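Clorkness Rain Gauge Records

README for the data files, maintained by Napaporn Kaewsai

Summary

Clorkness is a set of rainfall records from two tipping-bucket gauges in the Luo valley. The upper gauge stands at Vavilham, on open pasture. The lower gauge stands beside the Jedico pump house. Each gauge reports a rainfall total every five minutes, so a complete day has 288 rows per gauge. The files are meant for drainage studies, teaching, and checking hand-read gauges in the same valley.

Contents

data/vavilham.csv - five-minute totals, upper gauge
data/jedico.csv - five-minute totals, lower gauge
data/events.csv - start time, end time and total for each rain event
meta/visits.txt - site visit notes, typed up from the field book
meta/calibration.txt - bucket calibration results
scripts/ - the code used to build events.csv

All files are UTF-8 with Unix line endings. Fields are separated by commas. The first row holds column names.
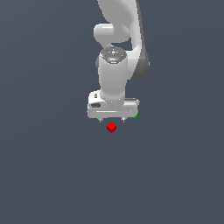
Are the times adjusted for daylight saving?
All times are local standard time throughout the year. During summer, add one hour to match the clock on the wall. The loggers were never switched over, and the time column is passed through unchanged.

Columns

time: end of the five-minute interval. A row marked 14:05 covers rain that fell after 14:00 and up to 14:05.

rain_mm: rainfall in millimeters, after calibration. Zero means the logger was running and the bucket did not tip. An empty field means no reading.

tips: raw bucket tips in the interval. Use this column if you want to apply your own calibration.

flag: quality flag, described in the next section. Blank means no problem is known.

batt_v: logger battery voltage. Readings are missing from the early part of the Jedico file, where the first logger did not store them.

Quality flags

B - blocked funnel. Set by hand from the visit notes. The flag runs back to the last interval in which both gauges agreed.
S - possible snow or ice. The funnels are not heated. Snow collects and melts later, so the total may be right while the timing is wrong. Most S flags fall in February.
T - test tips. Water was poured through the gauge during a visit. The rain_mm field is left empty and the tips field keeps the raw count.
V - low battery voltage. The reading is kept.

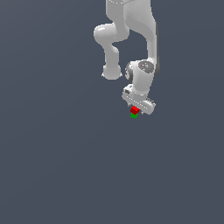 More than one flag can apply to a row. In that case the letters are written together in alphabetical order with no space, for example BV. Scripts that test for an exact match on a single letter will miss these rows.

Calibration

Both gauges were calibrated by dripping 500 ml of water through the funnel at a slow, steady rate and comparing the tip count with the expected value. The test was repeated with 2000 ml to check for drift over a longer run. The Vavilham bucket read slightly low at high flow and a correction is applied. The Jedico bucket needed only a fixed scale factor. Neither correction has been checked against a reference gauge during a heavy storm, and peak intensities should be treated with care.

The screws on the Vavilham bucket were adjusted once. Rows before and after the adjustment use different factors, which are listed in meta/calibration.txt.

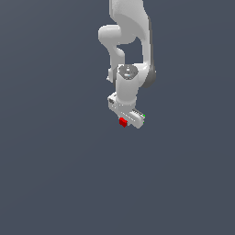

Event totals are computed from the corrected values. An event starts with the first tip after six dry hours and ends with the last tip before the next six dry hours. Rows flagged B or T are left out of the total, and any event that contains them is marked partial. Changing the dry gap changes the number of events a great deal. The gap is set on the first line of scripts/config.txt.

Known problems

1. The Jedico gauge is sheltered by the pump house when the wind is from the west. It reads low in those conditions. No correction is made.
2. The Vavilham logger clock ran slow until it was replaced. Times were stretched to fit between visits and may be off by one interval.
3. Heavy dew sometimes gives a single tip near 6:00 on clear mornings. These tips have not been removed.
4. Grass cuttings blocked the Vavilham funnel in two summers. The start of each blockage is a best guess.

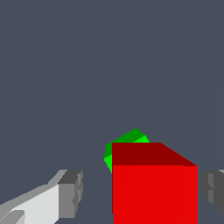
Use and contact

The data may be copied and reused with credit to the Clorkness records. Please state whether you used rain_mm or tips, and how flagged rows were handled. Corrections to the visit notes are welcome, mainly for the early Jedico entries, where the handwriting is hard to read. Send them to Napaporn Kaewsai with the file name and the row time.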